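ACTA REUNIÓN ASOCIACIÓN DE VECINOS Y COMERCIANTES URWOOD
6 de febrero de 2023, local social, 19:00
Asisten: Mortimer Yazzie (preside), Trinity Oyelaran (secretaria, toma notas), Pilar, los dos de la ferretería, Nuria de la panadería, Andrés, más gente que se incorpora tarde.
Excusan: Begoña, Tomás.

1. Acta anterior
Leída por encima. Aprobada con una corrección: donde pone "calle cortada" debe poner "carril cortado". Andrés insiste en que conste.

2. Ruido terraza Shawky
Siguen las quejas, sobre todo viernes. Mortimer habló con el encargado, buena disposición, recogen sillas a las doce pero las arrastran. Piden tacos de goma. Nuria: los tacos ya se pidieron en octubre y nada. Se acuerda carta formal, tono amable. Si en 2 semanas no hay respuesta, al ayuntamiento. Redacta Pilar.

3. Fiesta de primavera
Fecha sin cerrar. Depende del permiso de la plaza, la solicitud está entregada y sellada. Presupuesto del grupo de música muy subido, se busca otro. La ferretería presta alargadores y las mesas plegables, hay que devolverlas el mismo dia, no como la otra vez. Escenario: preguntar a la parroquia.
Comida – se descarta la paella por el tema del gas. Bocadillos y empanada. Andrés en contra, pide que se vote.
Votación: 7 a favor de bocadillos, 2 en contra. Sale bocadillos.

4. Cuotas
Pendientes de cobro 198 euros. Casi todo son recibos devueltos por cambio de banco, no morosos. Trinity llama uno a uno esta semana. No se sube la cuota este año. Se propone pagar por móvil, Pilar no lo ve claro, queda para otra reunión.

5. Alumbrado pasaje
Tres farolas fundidas desde antes de Navidad. Parte dado a Rakine, contestan que pasan aviso a la contrata. Mortimer vuelve a llamar y pide numero de incidencia por escrito. Una vecina del portal de la esquina cuenta que su madre ya no baja por la tarde. Se adjuntará su escrito a la reclamación.
Los de la ferretería ofrecen poner un foco provisional. No – no se puede tocar nada municipal, ya se habló.

6. Web y boletín
El boletín salió tarde por la imprenta. La próxima vez enviar textos 10 días antes, sin excepciones. La web en Flaturon caduca en primavera, decidir si se renueva o se cambia. Andrés conoce a alguien que lo hace más barato, que traiga precio. Faltan fotos de los comercios, quien tenga que las mande a Trinity al correo de siempre, no por el grupo, que se pierden.

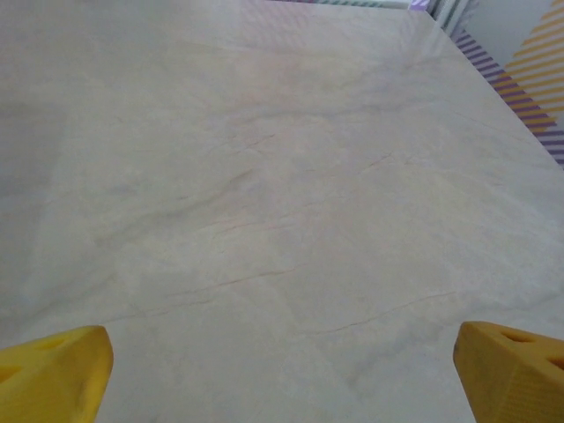

El correo de la secretaría estuvo lleno en enero, ya está vaciado. Si alguien mandó algo entonces y no tuvo respuesta, que lo reenvie.

7. Ruegos y preguntas
– Contenedor de vidrio siempre lleno. Pedir otra recogida.
– Llaves del local: hay una copia sin localizar. Que mire todo el mundo en casa.
– Nuria pregunta por el curso de primeros auxilios. Falta gente apuntada, lista en la panadería.
– Perros en el parterre, otra vez. Se pone cartel, lo hace Pilar.
– Andrés pide que las reuniones empiecen puntuales. Anotado.

Próxima reunión: por confirmar, Trinity avisa por el grupo.
Se levanta la sesion a las 20:40.

Tareas
Pilar: carta Shawky, cartel perros
Mortimer: llamada Rakine, permiso plaza
Trinity: recibos, fotos web
Andrés: precio web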